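Kitchen gallery: the pull-out drawer

The Bultari kitchen has been written up three times since March, and every write-up goes on about the pull-out refrigerator drawer. I am not sold on it. A drawer is a drawer, and the sales talk at Grolar ("changes how you live with cold drinks") did nothing to win me over. So this page sticks to the drawer with a few drinks in it, plus the white counter next to it. Judge for yourself. 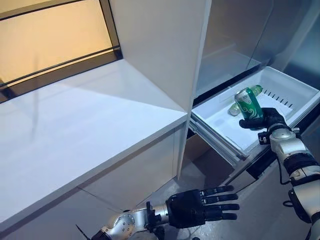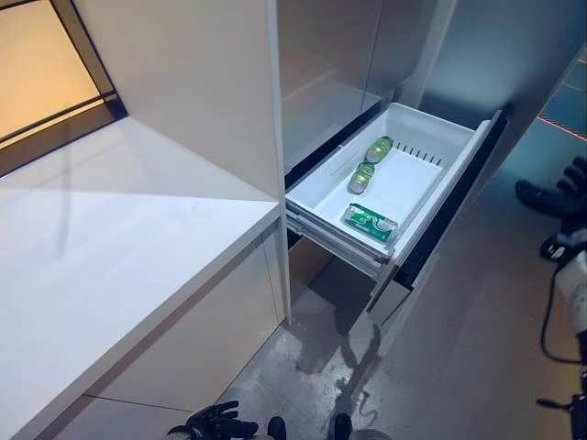
Green cans in the white bin, both views. The glass bottle is in the first one only, lying down behind the can.

A few remarks, for anyone thinking of ordering the same layout from Clerninel.

The bin is shallow. The cans in the second view are all on their sides, and I'd like to know how well that works with a full week's shopping. The brochure says 50 cans. I have my doubts, and the brochure doesn't say what size of can.

The row of slots along the back is supposed to keep the air moving. Maybe it does. I'd want a thermometer in there for 6 days before repeating that to anyone.

White plastic looks very clean in a showroom. Ask again after somebody has tipped over the cranberry juice.

The counter I'll give them. It's glossy, it picks up the light nicely, and there is room to unload a grocery bag right beside the refrigerator – though fingerprints are another matter, and I notice the Kamolrat price list sells a polish for exactly this finish at $83 a kit.

More from this kitchen in gallery 141, mostly the sink side. I have complaints about the faucet too.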